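The Foosball Table Is Furniture and Should Be Treated as Such

I have worked in 100 percent of the kinds of office that own a foosball table, by which I mean the small kind that bought one to look fun and the large kind that bought one to look small. I have heard the table blamed for missed deadlines, hiring mistakes and a chipped tooth. I have read columns announcing its death every January. It is still there, it still weighs as much as a cow, and it is still in the way of the fridge.

My position is a modest one. The foosball table is a perfectly good piece of furniture that has been ruined by being asked to mean something.

Consider how it arrives. At Peng, where I spent four years writing the little cards that come with shower fittings, the table was announced by email with the subject line "Culture Update." A culture update, to my mind, is what you get when a country changes its alphabet. We got a soccer field on legs, and with it a sign-up sheet, a bracket, a set of house rules and a Slack channel for disputes about the house rules. Within a month the only people playing were two men from accounts payable, and they played with a grimness I have otherwise seen only in people assembling cribs. The rest of us had been invited to enjoy ourselves and found that we had a lot of email to catch up on.

Then I went to Lusthorpe, which had bought its table used and put it next to the kitchenette for want of anywhere else to put it. There was no announcement. There was no bracket. You waited for the kettle, and while you waited you gave a rod a spin, and somebody waiting for the microwave took the other side, and the game ended when the soup was done. I don't believe anyone at Lusthorpe ever finished a game. I also don't believe anyone there ever avoided one. It was the best use of a table I have seen in a workplace, and I include desks.
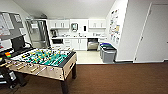
Should a foosball table go in the kitchen area or get a room of its own?

Put it by the kitchen, provided there is enough clearance for the rods to slide out on both sides without hitting anyone who is carrying coffee. A game room has to be visited on purpose, and most adults will not be seen walking to a game room at two in the afternoon.

That clearance matters more than people think. The rods come out the far side when you shove them from the near side, a fact of plain geometry that surprises somebody in the ribs every week. Buyers measure the box of the table and forget it has arms. At Lusthorpe we learned to approach the sink in a slight curve, like ships.

The other thing to say for the kitchen is that it is already untidy in a way people forgive. A table in a room of its own has to be kept nice. A table near the kitchen can pick up what every flat thing in an office picks up: a puzzle cube with one side solved, a pen that belongs to legal, a charging cable with no known device. Good. Clutter is how you can tell that people have been somewhere without being told to go there. Show me a spotless foosball table and I will show you a company that gives tours.

My friend Štefánia Lukáč disagrees with all of this, and she manages an office at Oronberg, so her disagreement comes with a floor plan. Her objection is the noise. A foosball game makes three sounds, she says: the clack, the thud and the man. The clack and the thud can be dealt with by a rug. She once timed the man at 32 seconds of celebration for a goal that went in off his own defender. She would put the whole business behind a door and a second door.

I take the point about the man. But he exists in any arrangement, and behind two doors he becomes a member of something. Out by the coffee he is at least subject to the weather of public opinion. At Lusthorpe our version of him was cured in one afternoon by a woman rinsing a lunch container, who looked at him and went on rinsing.

The larger complaint, the one in the January columns, is that the table is a bribe. Here I part company with my fellow grouches. Of course it is a bribe, but look at the size of it. No one has ever taken a pay cut for foosball. I did interview once at a firm called Cevunen where the recruiter brought up the table before she brought up the salary, and then brought it up again afterward, with more feeling. I left with a clear idea of what the salary was like. The table had done me a service.

What I would ask of employers is mostly silence. Buy the thing if you have the floor space. Don't put it in the job listing. Don't put it on the website with four people laughing around it, one of them holding a rod at an angle no player would use. Never organize a tournament. Replace the ball when it goes under the fridge, and replace it again, and do not ask how.

And leave it alone when it goes quiet. It will go quiet for 60 days at a stretch and some tidy soul will propose getting rid of it to make space for a phone booth. Then a new hire with ten minutes to kill will lean on a handle, and the little men will all kick at once, and a person who has not spoken to her since orientation will wander over with a yogurt and take the goalie.

I fully expect these tables to be with us in 2062, missing a player or two, wobbling on one leg, with somebody's mug parked on the rim. I would only like to see the mug moved before kickoff.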